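Aigars Rimkutė has spent 14 years on lime and clay finishes, the last few of them at Skulton. We asked him about moisture in solid walls, and why so many repairs fail within a few winters.

"Most of the calls I get are about paint," he said. "The paint is rarely at fault. Water is getting in higher up, or it can't get out lower down."

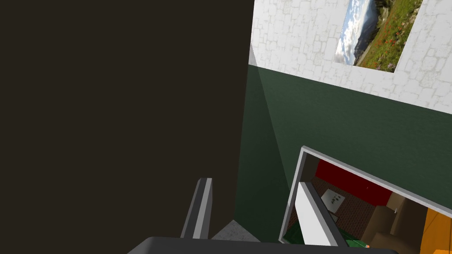 *Building Fabric Team, Haseo*

His first step is to leave the wall alone. He fits two sensors, one at skirting height and one at 300 mm above it, and logs readings until June. A single reading with a hand meter tells him very little, he said, as salts in old plaster push the figure up.

On cement render he was blunt. "It cracks, the crack takes in rain, and the render holds it there. You then pay 2,000 to have it hacked off."

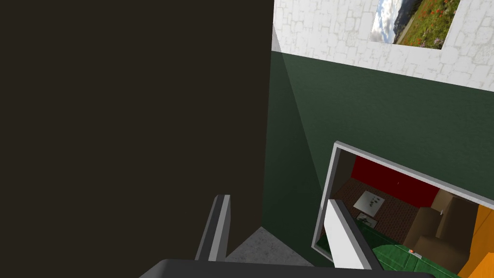

He prefers a lime coat in three passes, each left to firm up before the next. "People rush the second one. If your thumb marks it, go home." Heating the room to speed things along draws the water out too fast and leaves the surface dusty.

Does he ever use a sealer? "On a worktop."
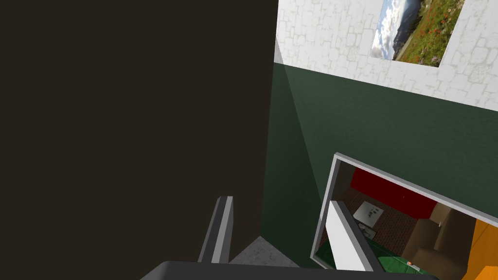

*Stone-textured wall above, green wall below.*

The Skulton readings will be compared with a second set from Guerreiro, where the walls are thinner and face west. Rimkutė expects the lower sensors to differ most.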